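**Potted flower (indoor display).** A flowering plant grown in a container and kept inside a room for ornament, as distinct from cut stems held in water. The term covers both living plants and made-up arrangements fixed in a pot. Heads with many narrow petals are common in either case, as the form reads well from a distance and holds its outline under strong light.

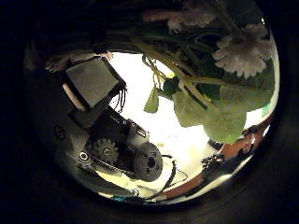
Gikness, February - The local usage recorded by Baoshan Tian separates the *head*, the *stem* and the *seat*, the last being the point where the stems meet. In a well-set pot the stems radiate from the seat at even angles. White heads are usually placed with one or more in a paler or warmer tint, pink being the most frequent choice.

**Placement.** In workrooms and offices the pot is kept clear of cables and screens. The Clurkley handbook gives a minimum distance of 51 cm from any monitor and 62 cm from a heater. Living plants need daylight or a lamp of suitable strength; made-up arrangements need neither, but fade if left in direct sun. 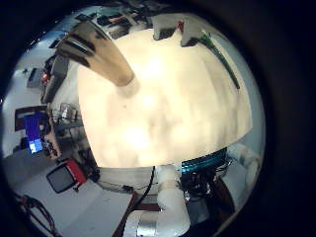

Pots taller than they are wide should be weighted at the base. Gravel is the usual material, laid up to 3 cm deep. A saucer is required under living plants only.

**Care.** Spent heads are removed with the stem, cut close to the seat. Dust is taken off with a soft dry brush, working outward from the center of each head. Ruffled petals hold more dust than flat ones and are brushed twice. 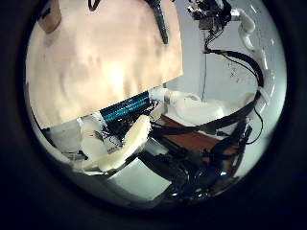
Turning the pot a quarter each week keeps growth even. The Gedard method turns it a half instead, every two weeks, and is preferred for plants with long stems.

**See also:** Lü stand; cut flowers; saucer.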